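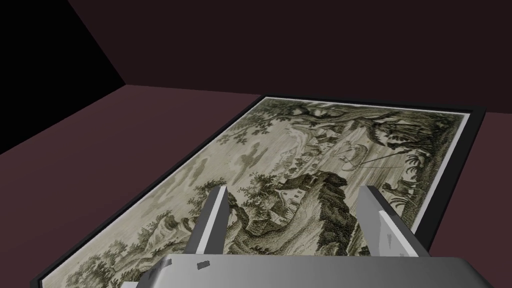

Framed print lying flat on a dark maroon surface

How do I get a musty smell out of an old framed print?
Posted by Zaid Sayegh, 2019-04-02

I bought an old landscape print from a seller in Admont. It was stored in a basement and the whole thing smells like one. I wiped down the frame and left it in the spare room for 7 days with the window open. The smell is weaker but still there as soon as you get near it. I can't see any mold on the paper. Can I fix this at home, or does it have to go to a shop? I don't want to spend more than the thing cost me.

Rami Farah
The smell is usually in the backing and the mat, and the paper has only picked up a little of it. Lay the frame face down on a clean towel, cut the dust paper off the back and lift out the cardboard. If it is brown and soft, throw it away. 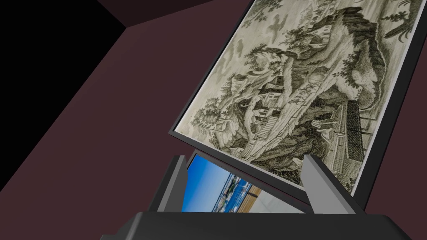 Once the print is out, check whether it is taped or glued to anything. If it's only hinged at the top you can lift it free. If it's glued down all over, stop there and ask a paper conservator, as pulling will tear it.

Put the loose print in a large plastic bin with a lid. Set an open dish of baking soda in the bottom and keep the print on a rack above it so the two never touch. Close the lid and leave it for 2 weeks. Don't spray anything on the paper. Then reframe it with a new acid-free mat and backing board. The old glass is fine after a wash, but let it dry completely.

hulach_5
Just hang it up. Mine stopped smelling after a while.

skulo
Agree with Rami on the backing. I would add that you should check the wall too. I cleaned a frame twice before I found out that the outside wall behind it was damp every November. Two felt bumpers on the bottom corners let some air in behind it.
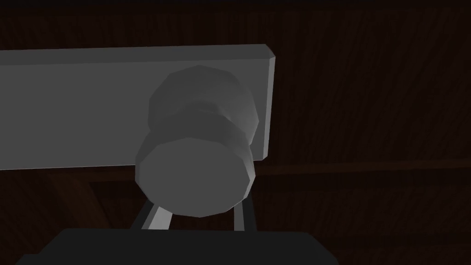
Related topics
Removing old tape from paper
Best backing board for a deep frame
Hanging pictures on an outside wall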